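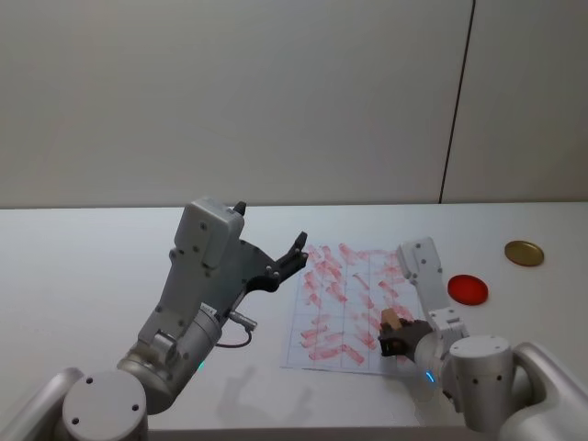
Grid paper on the table, with red-pink marks in nearly every part of it.

Why does grid paper have all those lines?

Take a good look at a sheet of grid paper the next time you have one handy. Thin lines run across it, and more thin lines run up and down, and everywhere they cross they make little boxes. We call the boxes cells. On some paper the cells are perfect squares, and on other paper (like the sheet on our table) they are rectangles.

The lines are there to help you. If you have ever tried to draw a row of marks on blank paper, you know how the row likes to wander up the page like a sleepy ant – even grown-ups have this trouble! With a grid, your eyes always have something to follow.

Lots of marks, here and there

Short streaks are wonderful fun to make with a marker or a crayon. Some can lie flat, and some can lean over on a slant, which we call diagonal. When you put plenty of them close together, that part of the page looks darker and busier. Spread them out and more white shows through. The streaks on our sheet are thickest near the middle and the upper left, and they thin out toward the lower right corner.

A good place to work

You don't need a fancy desk for this. A flat table with plenty of room will do very nicely, and a plain wall behind it gives your eyes a rest when you look up from all those little boxes.
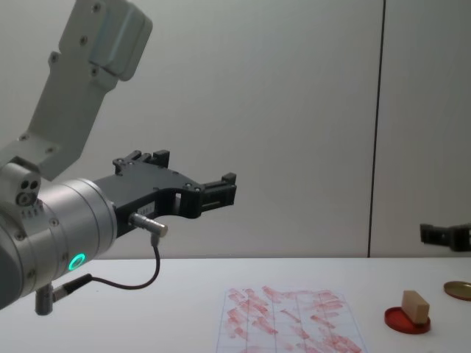

Try it yourself

Find a sheet of grid paper and one marker in a color you love. Fill a few cells with flat streaks, then fill the cells beside them with diagonal ones. Now prop the page up and walk to the other side of the room – can you still tell which is which? My neighbor Danish Butt tried this at his kitchen table and used up 2 whole sheets before supper.

Put the cap back on your marker when you are done.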